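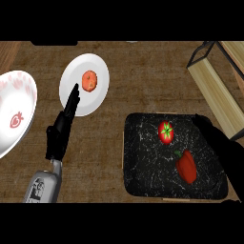 El precio por unidad de medida debería ser el precio

La normativa de etiquetado obliga en muchos comercios a indicar dos importes: el precio de venta y el precio por unidad de medida. El segundo permite comparar envases de distinto contenido. En la práctica se imprime en un cuerpo tan reducido que la comparación queda en manos de quien lleva las gafas puestas y dispone de tiempo. Sostengo que el orden debería invertirse: cifra grande para el precio por kilo o por litro, cifra pequeña para el importe del envase.

El argumento habitual en contra es que el cliente paga el envase entero y necesita saber cuánto le van a cobrar. Es cierto, y por eso no propongo suprimir ese dato. Propongo que deje de ser el dominante. El importe del envase depende de una decisión del fabricante sobre el contenido, y esa decisión puede cambiar sin que cambien la forma, el color ni la altura de la caja.

Los cereales de desayuno son un caso cómodo de analizar. El producto es ligero, el volumen depende mucho del inflado y la bolsa interior admite holgura. Una caja de 500 gramos y otra con bastante menos contenido pueden ocupar el mismo hueco en la estantería. Beatriz Patrício, que trabajó 7 años en el departamento de surtido de la cadena Bidton, me explicó que el criterio interno para asignar espacio era el frente de la caja, en centímetros. El peso neto figuraba en otra hoja y no intervenía en la planificación.

Hay además un problema de unidades. En un mismo lineal de Bidton encontré en julio mermeladas con el precio referido a 100 gramos junto a otras con el precio referido al kilo. Ambas etiquetas eran aritméticamente correctas. La comparación exigía desplazar una coma, operación trivial en un escritorio y bastante menos trivial un domingo por la tarde con el carro atravesado en el pasillo. La referencia debería ser única por categoría y venir fijada desde fuera del comercio.

Filippos Economou objeta que el precio por unidad de medida ignora la calidad. También la ignora el precio del envase, de modo que la objeción no distingue entre los dos sistemas. Más peso tiene su segunda observación: en productos de consumo mínimo, como las especias, un precio por kilo produce cifras enormes que desorientan. Para esos casos admitiría una referencia menor, siempre que fuera común a todos los envases de la categoría.

Queda el coste. Las etiquetas electrónicas se reconfiguran desde una plantilla, por lo que el cambio se reduce a editar dos campos y volver a validar la legibilidad. En las tiendas con etiqueta de papel habría que reimprimir – tarea que ya se hace con cada campaña de ofertas – y un plazo transitorio de 200 días me parece suficiente. Las promociones por lote requieren una regla aparte: el precio unitario debería calcularse sobre el lote y mostrarse junto al del envase suelto, con el mismo tamaño de letra.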